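Filed under: Project Updates / Clamimeo

To: Yaa Kpodo
From: Caradog Rowlands
Re: March progress, tabletop handling examples

Quick one, writing between sessions. Total stands at 2,971 recorded examples, of which 1,187 are new this month. Fahad has checked the new ones and thrown out the bad grasps already, so those are net figures.

Cups still the bulk of it. Right arm does the pick and lift, operator drives both arms. We've kept the tables cluttered on purpose — bottles, dishes, odds and ends — as the model trained on tidy tables fell over at the Prernimberg demo.
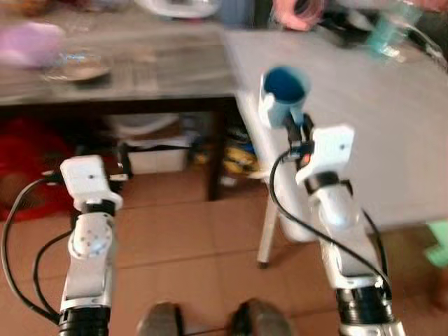 Problems

Motion blur. Fast moves smear the head view and Akihiko thinks it's hurting the grasp labels. Operators told to slow down on the lift, some do. Shorter exposure needs better lights, see spend.

Lost 10 hours to a cable fault on the left wrist. Fixed, spare orderd.

Spend

On budget except lighting. Asking to move money from travel, Alun has the quote.

Next

Dishes and soft objects, then two-handed passes. 20 sessions booked for April. First training run on the full set starts Tuesday — will send numbers when I have them.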